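Bilero 18 is out, and back-in-stock emails finally behave

1 Jul 2023

Quick one from me before the long weekend, and it's good news if you run a small shop on Bilero. Version 18 landed this morning and the waitlist add-on got the rewrite we've all been begging for. I've had the release candidate running on my own little store (mostly printed tea towels and the odd enamel mug) for a while now, so I can tell you how it holds up with real customers clicking on real buttons.

If you haven't used it, the waitlist add-on puts a "Tell me when it's back" box on any product that's sold out. The shopper types in an email address, you restock, they get a message. In version 17 that last part was pretty rough. The minute you changed the stock number from zero to anything at all, everybody on the list got the same email at once. So if I got four mugs back in, every person waiting for a mug heard about it in the same second, and most of them clicked through to a sold-out page. I had some very grumpy replies over that, and I can't say I blamed them!

What's different now

The big change is that emails go out in waves. You choose how many people hear about a restock for each unit that came in, and Bilero works down the list from the oldest signup. I have mine set to three people per mug, then a two-hour wait, then the next three if there's anything left. You can also set it by category, so my tea towels (which I can reprint in a day) still go to the whole list at once.

Second change, and this one I like even more - variants are separate at last. Somebody waiting for the blue mug in large doesn't get pinged because the small red one came in. You do have to turn this on under Waitlist, then Signups, then "Match exact variant." It's off by default for stores that are upgrading, and it's on for new ones. I missed that the first time and spent a good half hour thinking it was broken.

The sending limit went up too. One run can now handle 1000 addresses before it pauses, and the pause shows up in the log with a time next to it so you're not left guessing. My list is nowhere near that long, but I know a few of you with bigger shops were splitting yours by hand.

There's a new report as well. It shows how many signups turned into orders, by product and by month, and you can download the whole thing as a spreadsheet. I ran it on my full history, all 1920 signups going back to when I opened, and it took less than a minute. The winner was a dish brush I had pretty much decided to drop. I'm ordering more of those.

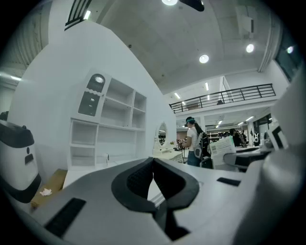
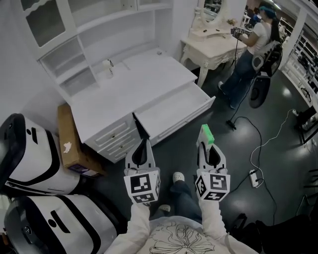
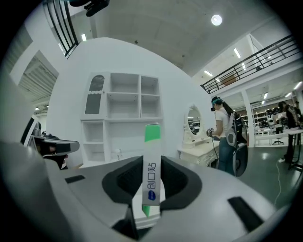

Before you hit update

Please make a backup first. I know, I know, I say it every time. But the waitlist moves its signups into a new table during this update, and going back to 17 afterward means restoring the old database. There's no undo button for it. Mine moved over without any trouble, and every address was still there when I checked.

If you use the Borberg theme, get the latest version of that before you touch Bilero. The older one has its own copy of the signup box tucked into the product template, and with 18 you end up with two boxes on the page, one of which doesn't save anything. The updated theme takes the old copy out. Using a child theme? Look for a file called waitlist-form in your product folder and delete it.

Varkby users (that's the point-of-sale app, for anyone who only sells online) have to wait a bit. Stock changes made at the register still trigger the old all-at-once email, and the release notes say a matching update is planned for August. Until then you can switch waitlist emails to manual and send the waves yourself from the product page. It's one extra click, so not the end of the world, but put a note by the register or you'll forget. I sure did.

One more for the people who pull their stock numbers from a supplier feed. I use the Schumacher connector for my blank mugs, and it syncs every hour. With waves turned on, each sync that raised the number was starting a new wave, even when the last one hadn't finished its wait. The fix is a checkbox called "Finish current wave first" on the connector tab. Tick it and save, and you're set. I wish it came ticked.

What it costs

Same as before. The waitlist is part of the regular plan, and if you're already paying for Bilero you'll see the update in your dashboard without doing a thing. The free plan still gets the signup box and the simple email, but no waves and no report. Variant matching does work on the free plan, which was a nice surprise - I figured they'd keep that one for paying folks.

My take

I'm happy with it. The settings page is a little crowded now, and I'd love a preview that shows who is in the next wave before it goes out. I've sent that in as a request. But I restocked mugs twice with the new version and didn't get one angry email, and that alone was worth the upgrade for me.

If you run into anything weird, leave a comment with your theme and your Bilero version and I'll try it on my test store. I'm going to play with the email templates next (you can put the product photo in the header now, hooray) and I'll post my settings once I've got something that looks decent on a phone.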